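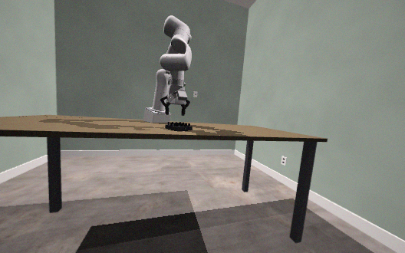

Chapter 5
The Open Day

What this chapter covers
How to look at a robot demonstration without being taken in by it
The difference between a task, a trial and a performance
Simulated demonstrations and what can fairly be asked of them
Writing a visit report that somebody will read

Every robot is at its best at ten past two in the afternoon, when the visitors have had lunch and have not yet begun to think about trains. The people who arrange open days know this. So, in its way, does the robot, which has been switched on since eight and has done the same thing so often that its minders have stopped looking up.

You will go to a good many of these afternoons if you work anywhere near automation. You will be given a badge, a biscuit and a leaflet. You will stand behind a strip of yellow tape while an arm picks something up and puts it somewhere else, and people will clap, although few of them would clap for a colleague who did the same. The purpose of this chapter is to make sure you come home with something more useful than the leaflet.

We shall lean on one visit throughout. It took place in October at the Jayawardena building, where a small firm called Grulon was showing its picking software, Ziltano, to a party of 18 students and their tutor, Obaidul Gazi. The host was Chaminda Sarkar, who wrote a large part of the software and had plainly been told to smile. He has since let us use his notes, including the unflattering parts.

5.1 Arriving

The party had expected a workshop. They were shown into a meeting room with a large screen, on which Ziltano was running in simulation, and there was a certain amount of shuffling. One student asked when they would be seeing the robot. Sarkar said that they were looking at it.

On the screen, a white arm mounted on a long table reached over and down, its two-fingered gripper open above a low black object with a knobbly rim. The fingers had not yet got to it. The table had a grain of sorts, the walls were green, and somebody had gone to the trouble of giving the room skirting boards and an electrical outlet. Gazi asked whether the outlet worked. It is in the notes as the first question of the day, and no answer is recorded.

The students' disappointment is worth a moment of our time. A real arm has weight and noise, and visitors tend to believe what they can hear. A simulated one asks to be judged on its behaviour, and that takes more effort. Several of the students said afterwards that they had paid closer attention to the screen than they had to a real machine on an earlier trip, chiefly for want of anything else to look at.

5.2 Task, trial, performance

Three words are used loosely at open days, often by the same person in the same breath. In this book they have fixed meanings.

A task is what the robot is supposed to do, written down well enough that two strangers would agree on whether it had been done. "Pick up the object" is not yet a task. Pick it up from where, and how far, and for how long must it stay picked up?

A trial is one attempt at the task, from a stated starting point to a stated end, with the result noted whether anyone likes it or not.

A performance is a trial with an audience. It differs from other trials in one respect: somebody chose it.

Grulon's leaflet said that Ziltano had completed 102 trials. It did not say how many it had begun. When a student pointed this out, Sarkar looked at the leaflet for some time, as a man looks at a parking ticket, and said he would find out. To his credit he did, and we shall return to the reply in section 5.6, where it forms the basis of an exercise.

5.3 What to ask of a simulation

A simulated demonstration may be perfectly sound work. It can be repeated exactly, which a real one cannot, and when it drops something there is no sweeping up. But the world it runs in was made by people with a deadline, and a visitor is entitled to ask what they left out.

Begin with contact. Reaching towards an object is mostly geometry, and computers have been good at geometry for a long while. Closing two fingers on an object is another matter – friction, give, a rim that is higher on one side – and a simulator may treat these things carefully or hardly at all. Ask which.

Then ask what changes between one run and the next. If the object always starts in the same place, you are watching a recording with extra steps. Sarkar's team moved it by a small amount each time, and varied the lighting and the colours as well. Gazi asked him to move it by a large amount. The notes say only: "Interesting. See me."

Finally, ask what the software knows. In a simulation the exact position of everything is sitting in memory, and it is very tempting to hand it over. A system that has to find the object through a camera is doing a harder job than one that has been told where to go, yet the two look much the same from behind yellow tape.

5.4 The second half of the afternoon

After tea the party was taken along the corridor to see Skinside, a soft covering for gripper fingers which was then at an early stage and was kept in a biscuit tin. This part of the visit was not on the programme. It lasted longer than the part that was, and most of the students' better questions come from it. People who are not performing tend to talk more freely, so leave room in your timetable for corridors.

Before you read on

Think of a demonstration you have attended, or find a short film of one. Write down the task in no more than 3 sentences. Then list everything you would need to be told before you could repeat it yourself. If the list is shorter than the task, start again.

Keep both pieces of writing. You will need them for section 5.5, which deals with the visit report and opens with Gazi's own first draft, reproduced here with his permission and most of his spelling.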